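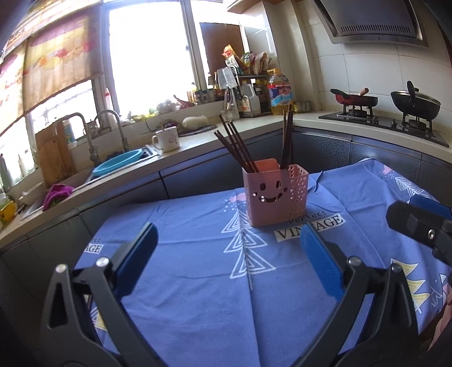 Ronaldo Macaraeg wanted to know why chopsticks don't have a left one and a right one, the way shoes do, and whether it matters if you grab two that never met before.

Great question, Ronaldo! In most sets, every stick is the same as every other stick, so any two will make a pair. That's why lots of families keep them all together in one holder, standing up in a bunch. You reach in, pull out two, and you're ready for noodles. Some people do have a special pair with their own color or pattern, and then you have to hunt for the match. But for a plain brown bunch, it's grab and go.

Let's find out more about the two sticks that millions of people eat with every day.

How old are chopsticks?

Very, very old! They were first used in China thousands of years ago, and the earliest ones were probably for cooking, not for eating. Think about a deep pot of boiling water with something tasty at the bottom. You wouldn't want to put your fingers in there! A pair of long sticks lets you reach down, stir, and lift things out while your hand stays far away from the heat.

Later on, people started using shorter ones at the table. The idea traveled to Korea, Japan and Vietnam, and each place changed the sticks a little to suit the food.

Are they all the same shape?

No, and this is a fun thing to look for if you eat at different restaurants. Chinese chopsticks are often long, with blunt ends, and they're handy for reaching dishes in the middle of a big table. Japanese ones are usually shorter and come to a point, which helps with picking bones out of fish. Korean chopsticks are often made of metal and can be flat instead of round. They feel heavy and a bit slippery the first time you try them!

Chopsticks can be made from bamboo, wood, metal or plastic. Bamboo is a favorite. It grows fast, it's strong, and it's light. (Did you know bamboo is a kind of grass? A giant, woody grass!)

How do they work?

Here's the secret. One stick stays still and the other one moves.

Rest the first stick in the soft place between your thumb and your pointer finger, and let it lean on your ring finger. That one doesn't move. It's lazy! Now hold the second stick the way you'd hold a pencil, with your thumb, pointer finger and middle finger. Wiggle it up and down. When the tips come together, you've got a pinch.

Scientists would call each stick a lever. A lever is a bar that turns around one spot, and that spot is called the pivot. A seesaw is a lever too, with its pivot in the middle. On the moving chopstick, the pivot is up near your hand, and the tip is a long way off. So when your fingers move a little, the tip moves a lot! The price you pay is that the pinch at the tip is weaker than the push from your fingers. For a dumpling, a gentle pinch is just what you want.

Scissors, tweezers and kitchen tongs all use levers as well. See how many you can find at home.

Why does the holder have holes?

Utensil holders can look pretty silly, with smiley faces and big toothy grins on the front, but the holes are doing a job. When you wash chopsticks and stand them up, the water slides down and collects at the bottom. If the holder were solid, like a cup, the ends would sit in a puddle. Wood and bamboo don't like that. They soak up water, and after a while they can get moldy. Yuck!

Holes let air in. Air moving past the sticks carries the water away bit by bit, as an invisible gas called water vapor. This is evaporation, the same thing that dries a sidewalk after rain.

Try it: the drying race

You need:
2 paper towels
1 plastic cup
1 basket or strainer with holes
water

Wet both paper towels and squeeze them out until they stop dripping. Scrunch one into the bottom of the cup. Put the other one in the basket, scrunched up just the same way. Leave them side by side on the counter and feel them before bed and again in the morning. Which one is drier? Write down your guess before you start!

Try it: the bean game

Put a handful of dry beans in one bowl and set an empty bowl next to it. Ask a friend to watch the clock for one minute while you move beans across with chopsticks. Then swap. Big beans are easiest, so start with those and work down to lentils when you're feeling brave. If the sticks keep crossing, wind a rubber band around the top ends to hold them together. Lots of kids learn this way, and you can take the band off whenever you like. Keep the beans away from little brothers and sisters who might put them in their mouths.

Good manners

Different places have different rules, but a few are shared by many families. Don't point at people with your chopsticks. Don't drum on the bowl, even if you know a really good beat. And don't leave them standing straight up in your rice, as in some countries that is done to remember people who have died. Lay them across your bowl or on a little rest when you stop to talk.

Words to know

Lever: a bar that turns around one spot to help move something.
Pivot: the spot a lever turns around.
Evaporation: when water turns into a gas and floats off into the air.
Utensil: a tool used for cooking or eating.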